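Pidik for Kids
Home > Machines > Robots > When a gripper loses its grip

When a gripper loses its grip

What went wrong with the Plollent gripper, and how it was found

Reading level: Grades 3 to 5

Your hands are good at holding things. You can pick up a grape without squashing it. You can hold a heavy jar without dropping it. You do both without thinking about it very much.

Robots have a harder time. Many robots don't have hands at all. They have a gripper, a tool with two or more fingers that open and close. If the gripper has a problem, the robot has a problem, even when the computer and the motors are working fine.

At the Pearce workshop in Tritau, people work with a gripper called the Plollent. It has two fingers and it is held in a person's hand. The person uses it to do everyday jobs, such as moving food or setting out cups. Each job is recorded, and later a robot arm with the same kind of fingers uses the recordings to learn the job.

One May, the Plollent started dropping things. First it was a spoon. Then it was a plastic cup, which slid down between the fingers and rolled off the table. By the end of the afternoon there had been six drops, and the people using it had not changed the way they worked.

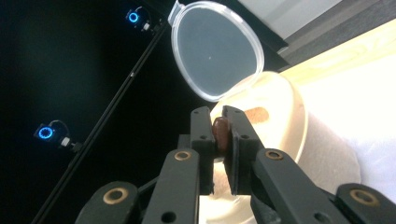 PARTS OF A GRIPPER

Picking up one small brown object, probably a bite of food, takes several parts working together.

The fingers are the two flat pieces at the end. They do the touching.

The links are the long arms below the fingers. They are joined so that both fingers move at once. When the links spread, the fingers go apart. When the links fold in, the fingers come together.

The bushings are the shiny gold-colored rings set into the arms. A bushing goes where two parts turn against each other. It lets them turn smoothly, and it keeps the hole from wearing into a bigger hole. Door hinges and bicycle pedals have parts that do a similar job.

The pads are the parts of the fingers that press on the object. On many grippers they have a cover made of something grippy, the way the bottom of a sneaker does. Pads come in many shapes. Some are thin and flat and some are thick blocks.

All of these parts can wear out. They don't all wear out at the same speed.

What holds an object up?

Put a book between your two palms and squeeze. The book stays up. Your hands are not under it, so what is stopping it from falling?

The answer is friction. Friction is a force you get when two surfaces touch and one tries to slide past the other. Gravity pulls the book down. Friction between the book and your palms pulls the other way. As long as friction can match the pull of gravity, the book stays where it is.

Two things make friction stronger:

Squeezing harder. More squeeze gives more friction, but too much squeeze will crush soft things.

A better surface. Rubber on paper has more friction than plastic on paper. Rough or soft surfaces usually hold better than hard, smooth ones.

This is why gripper pads have a cover. With a good cover, the gripper can hold an object with a gentle squeeze. Without it, the gripper must squeeze much harder to hold the same thing, and a soft piece of food would be flattened.

Looking for the fault

When a machine goes wrong, the first idea about why is often not the right one. At the Pearce workshop, the first idea was that the objects were greasy. So the spoons and cups were washed and dried. The gripper still dropped them.

The second idea was that the links were bent. If a link is bent, the two fingers don't meet properly. The links were laid on a flat board and checked with a ruler. They were straight.

The third idea was that the bushings were loose. A loose bushing lets the arm wobble. The arms were wiggled by hand, one at a time. None of them wobbled.

Then the fingers were opened wide, and the pads were looked at closely.

The cover was coming off. On one side a thin flap had pulled away along the inner edge. On the other side the bottom had gone ragged, with torn bits hanging down. The line along the top of that pad was wavy where the cover had come apart from it.

If you are looking at a gripper from above, or watching it work, a fault like this is easy to miss. The flap is small, and when the fingers are shut it gets hidden between them.

Why does a torn pad drop things?

A torn cover causes three kinds of trouble.

There is less touching. A smooth, whole cover presses flat against a cup. A torn one has bumps and gaps, so a smaller part of it does the holding.

The cover can slide. Think of a rug on a shiny floor. Your foot may grip the rug very well, but if the rug isn't stuck down, you and the rug both slide. A loose flap does the same thing. The object holds on to the flap, and the flap moves.

The two sides don't match. If one pad holds well and the other doesn't, the object can twist. Once a spoon starts to twist, it often swings all the way around and falls.

Dust makes it worse. Dust sits between the pad and the object like tiny grains of sand on a playground slide.

Is it dangerous?

A dropped spoon is not a big danger. A dropped glass could be. It might break, and then there are sharp pieces on the table and the floor. A robot arm doesn't know that glass has broken unless it has some way of sensing it. It may keep moving and push the pieces around.

There is a food problem too. If small bits of the cover come loose, they could fall into a bowl. Nobody should eat pad cover, so food that is handled with a torn gripper is thrown away at the Pearce workshop. It is not put back in its container.

The last problem is harder to see. The robot arm learns from the recordings. If the recordings are full of slips, the robot may learn to copy them. It might also learn to squeeze much too hard, since that is what a person does when the pads are bad. The six recordings with drops in them were marked so that the robot would not learn from them.

How long do pads last?

The workshop keeps a count of how many times the fingers have been closed on something. When the tear was found, the count was 612. That sounds like a lot, but a busy gripper can get there quickly.

There was a rule for changing pads, but it was a loose one. It said to change them "when worn." Different people had different ideas of what worn looked like. Some thought a small flap was fine. It had probably been growing for a while, a little more with each squeeze.

Tears grow because they catch. A smooth edge slides past the rim of a bowl. A lifted edge snags on it and gets pulled up a bit more. Once there is a flap, it will not get better on its own. You may have seen the same thing with a sticker on a water bottle. After one corner lifts, the rest soon follows.

The rule now has numbers in it. The pads are looked at after every 200 squeezes, with the fingers wide open and a good light. At 500 squeezes they are changed, even if they look all right. If anyone sees a flap or a frayed edge before then, work stops and the pads are changed right away.

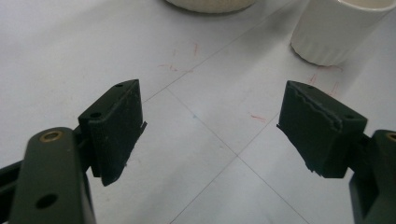

Changing the pads

Changing a pad is a small job. It goes like this at the Pearce workshop:

1. Clear the table near the gripper. Cups and bowls are moved well back first.

2. Open the fingers all the way and lock them. Fingers that can close by surprise can pinch.

3. Take off both old pads. Both are changed, even if only one is torn. A new pad and an old pad don't hold the same.

4. Wipe the fingertips with a dry cloth until there is no dust on it.

5. Put on the new pads and check that they face each other.

6. Close the fingers slowly on a wooden block and lift it. Hold it up and count to ten. Then try a plastic cup, and then a spoon.

7. Set the count back to zero and write it on the sheet.

The old pads go into a jar with their number written on a label. Looking at old pads side by side shows where the tears usually start. Most of the ones in the jar began to peel at an edge.

Try it at home

You can feel what a bad pad does. You need two craft sticks, two wide rubber bands, some tape, and an eraser.

Wrap a rubber band around the end of each stick so it lies flat. Hold one stick in each hand and pick up the eraser between the rubber ends. Lift it as high as your chin.

Now take the bands off and try again with bare sticks. Notice how much harder you have to press.

For the last part, lay a strip of tape loosely on the end of each stick, shiny side out, so that it can shift. Pick up the eraser once more. See if you can feel the tape move before the eraser does.

Use an eraser or a cork for this. Don't use glass, and don't use anything you would be sorry to drop.

Words to know

Bushing: a ring that lines a hole so that a part can turn in it smoothly.

Fault: something wrong with a machine.

Friction: the force that acts against sliding when two surfaces touch.

Gripper: the part of a robot, or a tool held in the hand, that takes hold of things.

Pad: the part of a gripper finger that presses on the object.

Wear: slow damage that comes from being used.

More in Machines
Why wheels squeak
How a robot arm knows where it is
What a stop button does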